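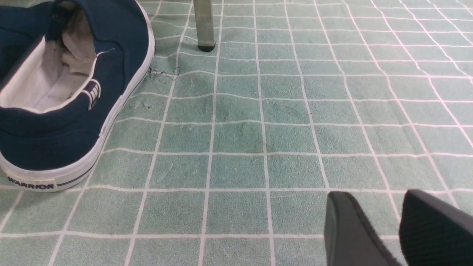

Flarketti Floor Pickup Arm – User Manual
Section 7: Faults and Recovery

7.4 Fault 493: Grip lost or grip blocked near the floor

Fault 493 is raised when the gripper closes below the low-height limit and the force reading does not match the finger position. The arm stops, the brakes engage and the status light turns solid amber. The fault cannot be cleared from the remote panel. Go to the arm.

The most common causes, in the order they should be checked:

Fiber or thread wound around a finger or caught in the finger linkage
Soft floor covering pinched between the fingers
A finger pad that is worn, shifted or not fully seated
An item held by a thin or flexible part, such as a shoe collar or a loose lining

CAUTION: The fingers can hold stored force after a stop. Do not put your hand between them until step 3 is complete.

CAUTION: Do not pull a trapped item out by hand while the arm is powered. The controller may read the pull as a slip and tighten the grip.

7.4.1 Clearing the fault

1. Press the stop button on the base. Wait for the brakes to click.

2. Support the forearm with one hand. On carpet or matting the arm can settle slightly when the brakes are released in a later step.

3. Turn the grip release knob two full turns counterclockwise. The fingers should open freely. If they do not, stop and go to 7.4.3.

4. Remove the item, if there is one. Lift it straight up and away from the fingers. With footwear, check that laces, insoles and any sock or stuffing inside the shoe are not attached to the finger pads.

5. Inspect both fingers. Look along the grooves of the ribbed pad and behind the base of each finger. Remove hair, lint and thread with blunt tweezers. Do not use a blade.

6. Press each pad toward its finger. A seated pad does not move. If it rocks, remove it, clean the slot and refit it.

7. Turn the grip release knob clockwise until it stops.

8. Check the work area as described in 7.4.2.

9. Release the stop button and hold Reset until the status light goes out. The gripper opens and closes once.

NOTE: If the light returns to amber during the open and close cycle, the force sensor needs to be zeroed. See 5.3.

7.4.2 Checking the work area

Loose fibers on a mat are easy to miss, particularly dark threads close to the edge of a sole or beside a furniture leg. Small tangles like these do not stop a pickup on their own, but they collect in the linkage and are the usual source of a repeat fault.

1. Pick up visible threads and lint by hand, then vacuum the mat.

2. Trim loose threads on fabric items before putting them back in the area.

3. Smooth the mat. A printed grid should lie flat. Where the lines bow or ripple, lift the nearest edge of the mat and lay it down again.

4. Check chair and table legs standing on the mat. Slender metal legs are not always detected by the wrist camera at close range. Move furniture out of the pickup area or mark it as a keep-out zone (see 4.6).

5. Note any stains or worn patches. These do not affect the grip but can be reported as objects. If the arm reaches for a bare patch of mat, repeat the floor scan.

NOTE: Height is measured from the top of the pile. If you change to a thicker mat, such as the Vatex covering supplied with the home kit, run the floor height routine before the next pickup.

7.4.3 Fingers do not open

1. Leave the stop button pressed and disconnect the power supply.

2. Wait 100 seconds for the drive to discharge.

3. Try the grip release knob again. Do not use pliers or any other tool on the knob.

4. If the fingers remain closed, leave the item in place and contact service. Have the fault number and the serial number from the base plate ready.

CAUTION: Do not cut the item free if it is under tension. The forearm may spring upward.

7.4.4 Repeat faults

If fault 493 returns after cleaning, replace both finger pads as a set. A new pad paired with a worn one gives an uneven force reading. After replacement, run the grip test in 5.4 with the test block supplied – not with a shoe or other soft item.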